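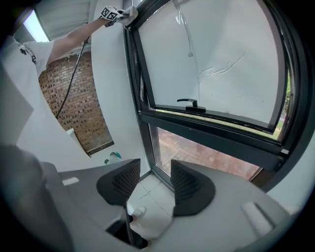 Dineo Ngubane does not expect a machine to clean her windows before she retires. Floors, she says, are another matter, and the offices she looks after in Harkby have had a sweeping robot in the corridors for two winters without much fuss.

Her doubts were among the replies to a survey put out this month by Kinnunen, a small firm that works on household machines from a unit on the Gadard estate. It asked 100 cleaners, shop workers and people who do their own housework which chores they would hand over today if a machine could be had at a fair price.

Floors came top and ironing second. Windows were named by 55 of those who answered, more than the firm had expected, and most of them picked out the same parts of the job: the upper corners, the edges of the frame and any pane that tilts.

Those are also the parts that machines find hardest. Glass gives a camera very little to go on, and a sash that opens moves when it is pushed. Kinnunen has been recording people doing such jobs with hand-held grippers, so that a robot arm can later be taught from the same movements. It now has 2,000 recordings, covering windows, worktops, shelves and sinks.

Orvokki Manninen, who runs the work, said the results so far were mixed. An arm at the Gadard unit can wipe a flat worktop and put a cloth back where it found it. On a fixed pane it does a fair job in the middle and leaves the corners. It has yet to manage an open window at all.

"A person leans, changes their grip and carries on without thinking," she said. "The arm stops. We are a long way from leaving it alone in somebody's kitchen."

Shops may see something sooner. Evamside, which has eight stores in the area, has agreed to let the firm try an arm on shelf wiping after closing time. The trial is due to start in October and a member of staff will be present throughout. The company said no cleaning hours would be cut while it runs.

Kinnunen gave no price for the arm and no date for a version to be used at home. The full survey results, dated August 2020, can be had from its office on request.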